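Shared Ground: Community Stewardship of the Redia Water Meadows
Project report, second-year module in Culture and Environment
Group members: Réka Takács, Samuele Caruso, Seung-woo Joo
Supervisor: Visitación Lozano

2. Background and method

The Redia meadows lie on the lower side of the village of Gultia and have been mown in common for several generations. The right to cut hay passes between households by custom and is not written down. The group wished to establish whether this custom still shapes the way residents value the land, and whether it could support the restoration plan put forward by the Manalo Trust.

Interviews were held in October with residents of five households. Each was asked to describe the meadows in their own terms before any mention was made of money, yield or species. The group also read the parish mowing book, which covers around 1000 entries - many of them only a name and a strip number.
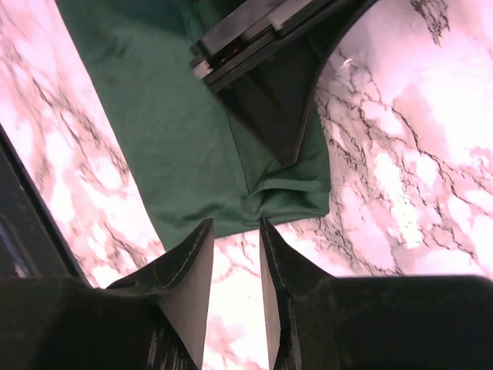
Figure 1. Green cloth on a marble-patterned surface.

3. Findings

Residents spoke of the meadows chiefly as a place with obligations attached. Three households said that leaving a strip uncut would be a discourtesy to the neighbours and to the land itself. Two placed more weight on birds and flowers, and were the most willing to accept a later cutting date. Ákos Bozsik, who keeps the mowing book, considered that the plan should follow the old strip boundaries.
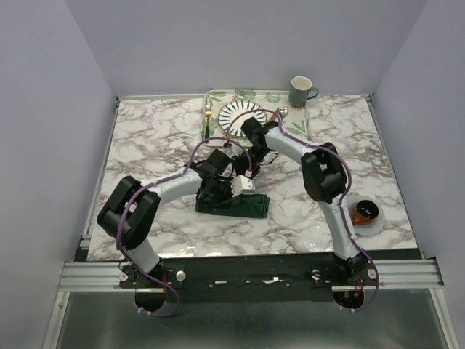
Why did the group not put a price on the meadows?
Residents did not describe the land in financial terms, and the group judged that a price would have misrepresented their answers. The Trust's own valuation is listed in the appendix.

4. Limits of the study

Younger residents are poorly represented.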